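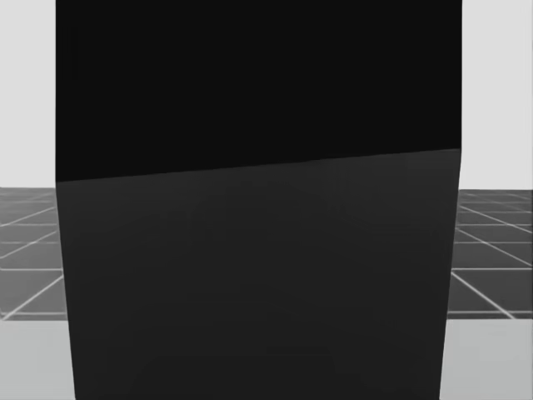 Bretard Simulator, Set-Up Guide
Section 4: Comparing Two Grippers on the Can Lift
Revised October 18, 2020

This is the section most people skip ahead to, and we don't blame you! By the end of it you will have two grippers, the Tavevora two-finger and the Wendar wide-jaw, running the same pick in the same simulated room, with a score file for each. Work through Sections 1 to 3 first. You need the simulator installed, the arm model loaded and at least one camera placed.

4.1 Load the room

1. Open the Library panel and choose Rooms, then Plain Tabletop.
2. Press Load. The status line reads Ready when the physics has settled.
3. Set the step rate to 1000 per second. The default of 300 is fine for moving the arm in free space, but thin objects can sink into the finger pads at that rate.

Note: If you change the step rate later, reload the room. Old contact settings stay in memory until you do.

4.2 Check both cameras

1. Open the Views panel and switch on Room View and Wrist View.
2. In Room View, drag until you have a clear line to the spot where the gripper will close. A large block close to the camera can hide nearly everything behind it, so try a few angles before you save one.
3. In Wrist View, leave the mount at its factory offset. You want both fingertips showing and open table between them.
4. Press Save Views. Both grippers will now use the same pair of views, and that makes the recordings a pleasure to compare side by side.

Caution: Do not move a camera between the first gripper's runs and the second's. The scores will still be written, but the image-based ones will not match up.

4.3 Fit the first gripper

1. Choose Tools, then Tavevora Two-Finger.
2. Press Attach. Run Open/Close twice and watch the links travel.
3. Stop with the fingers wide open.

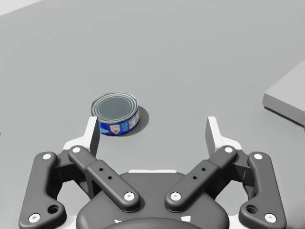

4. Jog the arm forward in small steps until the can is between the pads. Use the arrow keys for this; the mouse is too quick at close range.
5. Lower until the pads are level with the side of the can. A short can leaves little height to work with, so come down slowly and keep clear of the table.
6. Press Close, wait for the force reading to hold steady, then press Lift.

Note: Gripping a short can by its side is a great test. Small errors in height or angle show up right away as tilt, and you learn more from ten of these than from an afternoon of picking up cubes.

4.4 Run the batch

1. Open Batch and load the Ait Ali pick list. It holds 116 start poses.
2. Set the time limit for each pick to 2000 steps.
3. Tick Save Failed Picks. You will want to replay those!
4. Press Start.

4.5 Swap and repeat

1. Press Detach, choose Wendar Wide-Jaw and press Attach.
2. Enter the new fingertip length under Tool Offset.
3. Repeat 4.4 with the same pick list and the same time limit.

Caution: Skipping the Tool Offset step can drive the fingers into the table on the first pick. The simulator will stop the batch and show Contact Fault. Press Reset, enter the offset and start again from the first pose.

4.6 Read the scores

Open both files in the Compare panel. Sort by Tilt at Lift and replay the worst few from each gripper with Wrist View at quarter speed. Friction settings are covered in Section 5.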